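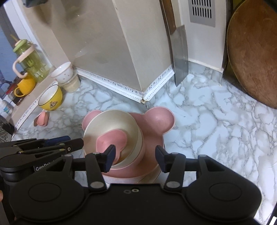
Nuria Cabello has put it to this page that a machine which needs a clear worktop is of little use to a family, as a family seldom has one. Her remark is a fair place to begin. The Rundulwood gallery on household chores asks how far machines have come with ordinary work at home, and clearing the tableware remains one of the harder cases.

**Small bowls and plates, by the wall.** A cream bowl resting on a pink bear-shaped plate, with a pink utensil left inside it. Pieces of this kind are light, and a grip that suits one rim may tip the next.

The Altville home trials, which closed in October, logged 1,646 attempts at moving a single piece of tableware from one spot to another. Rigid plates on an open surface gave little trouble. Results fell away once pieces were stacked, or when a spoon had to be taken out first. Casimiro Villanueva, in his note to the Kerslake meeting, advised that stacking and unstacking be reported separately, and the gallery follows that practice.

Speed is a further matter. A person clears a breakfast for two while talking about something else. The trial machines were allowed six minutes for the same work and used almost all of it – and that was with the cupboard doors already open.
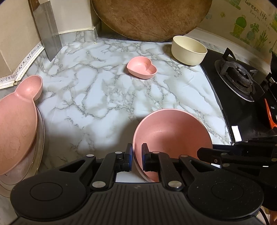

Shop-floor work is further along, though within narrow limits. At Sumenau the packing line handles trays of a single pattern, 200 to a shift, and the arms there seldom need help. When two patterns were mixed on the same line, staff were called back to sort them by hand.

**Large bowl, near the stove.** The big pink bowl is gripped for at the rim, with a smaller heart-shaped dish and a cream bowl standing farther back on the counter. Wide bowls give a good edge to hold, but their weight hangs well away from it.

Our present view is that machines can do parts of these chores under supervision, and that no household should yet plan its evening on the strength of them. Baltasar Toledo takes a more hopeful line on drying and putting away. His comments will be added with the next group of pictures, on cutlery drawers.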